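By the time the heating clicked off for the night, Obadia Odera had watched the same bedroom for the better part of nine hours, and he had grown fond of it the way you grow fond of a rented room at the beach. It had a teal floor and a navy blanket and an arm beside the bed, and none of it weighed anything at all, being made of arithmetic on a machine down the hall at Holtetti.

The method was his, mostly (old Owino had given him the bones of it over soup one September, drawing on the tablecloth until the waiter took away the pen). You let the arm try a thing in the made-up room, you let a second program guess beforehand how the try would go, and you taught the arm only from the tries where the guess was wrong. Everybody at Enthorpe had told him kindly that it would never settle. Surprises, they said, were mostly noise, and a pupil fed on nothing else would end up nervous.

"Well, so was I," Obadia told the screen, and he poured out the last of the tea and started run 2336.

He had written to his mother in Trollidby that the number he wanted was 81, meaning good grasps in every hundred, and she had written back asking whether the bed got made at the end of it. He thought about that more than he thought about the reviewers! The old way of training had stuck at 40 for so long that he'd stopped putting it on the chart. Now he leaned in close, with his sleeve in the biscuit crumbs, and went back and forth between the wrist view and the wide one.

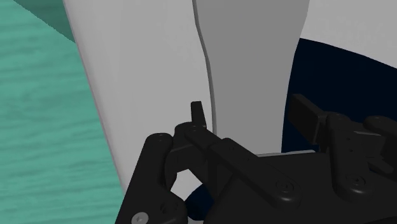
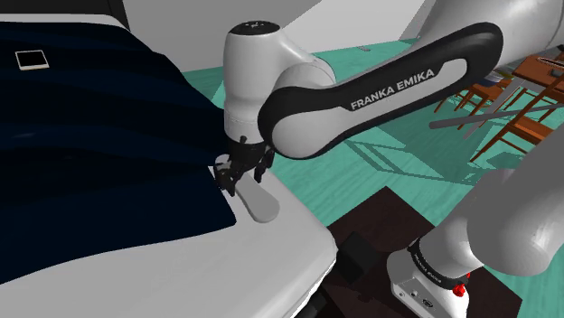
Why did he teach it only from the wrong guesses?

Because the right ones had nothing left to tell it, and the computer time he saved by skipping them went into harder tries, which was all Obadia had ever wanted from a long night and a warm machine.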